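Relthorpe packaging firm opens doors to show off robot arm, but much of the show is on a screen

Visitors who turned up at the Gemard packing plant in Relthorpe on 10 May 2025 had been promised a look at "the work of tomorrow." They got a tour of the loading bays, a plate of sandwiches, a talk that ran well past its slot and a long look at a computer simulation.

The open day was meant to build support for the company's plan to put robot arms on its small-box line, where workers now pick up, turn and stack cartons by hand. Gemard says the first arm will start work in August. It has not said what the project costs, and a request for that number after the talk was turned down.

According to the company, 131 people signed in at the front gate. Many were employees and their families. Others came from the streets behind the plant, where Gemard's night trucks have been a sore point for years, and several of them seemed more interested in asking about the trucks.

The main talk was given by Norbert Pálfi, who runs the automation project for Heveck, the contractor hired to set up the line. Pálfi told the audience that the arm had been trained and checked in simulation before any hardware was ordered, and that this was now the normal way of doing things.

"You can make every mistake there and it costs you an afternoon," he said. "On the floor it costs you a gearbox."

He said Heveck had put the simulated arm through 3,000 runs of the box task. Asked how many of those had ended with the box in the right place, Pálfi said the results were "very encouraging" and that a full report would go to Gemard's managers. He was asked again a few minutes later and gave much the same answer.

The simulated workspace is a good deal simpler than the small-box line. A black arm on a pedestal reaches over a blue mat in a room with bare walls and a plain door. The yellow-and-black patterned items on and above the mat are spread out, with none of the tape, dust and crushed corners that packers on the real line deal with every shift.
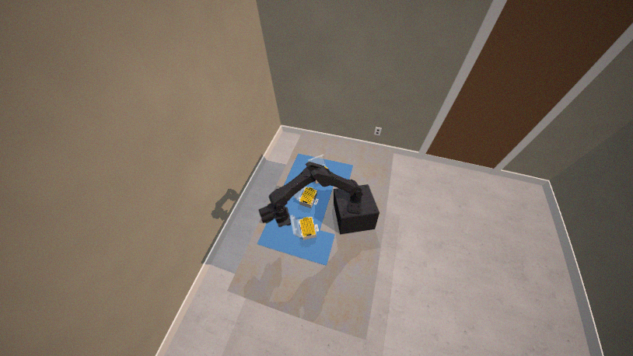

Workers want numbers

Agnes MacRitchie has packed boxes at Gemard for most of her working life and now speaks for the day shift in meetings with management. She sat in the second row and took notes.

"It looked very nice," she said afterward. "I would like to see it do a Friday in the run-up to Christmas, with the cartons coming down damp from the trailer and the label half off."

MacRitchie said the shift was not against machines as such. The plant brought in a strapping machine years ago and few people would want to go back to doing that job by hand. Her complaint was that staff had been told very little about what happens to their hours once the arm is running, and that the open day did not change that.

A company handout said no jobs would be lost "as a direct result" of the first arm. It did not explain the word "direct," and it did not mention any arms after the first. Managers at the event said staffing on the line would be reviewed once the equipment had settled in.

Questions about safety got clearer answers. Pálfi said the arm would stand inside a fenced area with a locked gate and would stop if the gate was opened. Packers will be trained before it is switched on, he said, and the training will be on paid time. MacRitchie said she was glad to hear it and would like to have it in writing.

A mixed record

Gemard has been here before. A sorting system from a supplier called Deák was announced with a similar open day and a similar date on the calendar. It came late, jammed on anything with a loose flap and was taken out after 2 years. The space where it stood is used for pallets.

Pálfi said it was unfair to compare the two. The Deák system followed fixed steps, he said, while the new arm would be able to adjust to boxes that arrive crooked or out of place. He agreed that a simulation leaves things out, and said Heveck had set aside 3 weeks at the plant to tune the arm once it is bolted down.

That leaves little slack if the August start date is to hold, as the fence has not been built and the floor under the small-box line has to be leveled first. A manager said the floor work would be done over a weekend. He did not say which one.

Visitors who stayed to the end were asked to fill out a comment card and drop it in a carton by the door. Gemard said it would post a summary of the comments on the notice board in the canteen. It also plans a second open day after the arm is installed, and said visitors would be able to watch it handle real boxes from behind the fence. No date has been set.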